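How to share the breakfast station with the two-arm robot

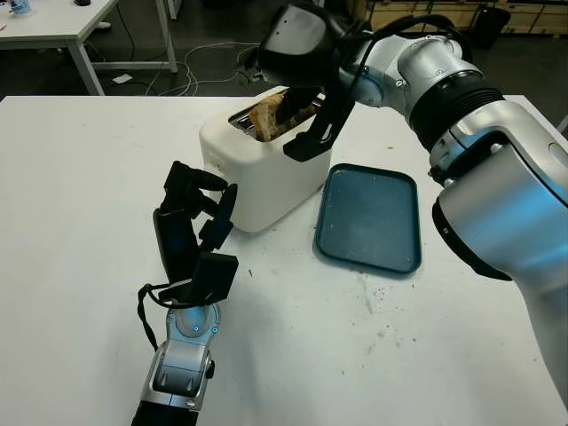
Toast station, Plendale kitchen: right gripper at the slot, left hand beside the toaster.

I wrote these steps for colleagues at Wemaneo who come to the morning shift after July. Before, one person stood at the toast for almost 90 minutes. Now the arms do this part, and our work is more in preparing and checking.

1. Put the toaster near the center of the white table. The slot must be free from above.

2. Place the tray on the right side of the toaster, with the raised rim up. Wipe out old crumbs first.

3. Start the program from the wall panel and step back behind the line. Keep your hands away from the slot while an arm is moving, also when it moves slowly.

4. Look at the first two slices yourself. If they are too dark, turn down the browning one step and write it in the shift book.

5. If a slice breaks, press pause and wait until both arms stand still. Unplug the toaster before you take out the pieces – never use a fork.

What happens with the free time? Shigeru Sakamoto now does the fruit and speaks with the guests, and he likes it. Apolinar Carrillo misses the quiet work at the toast, and I understand him. We agreed that every person still makes the toast by hand on Wednesday, so we do not forget how.

For problems with the panel, call Kuroda at extension 49. For a broken toaster, ask the kitchen office.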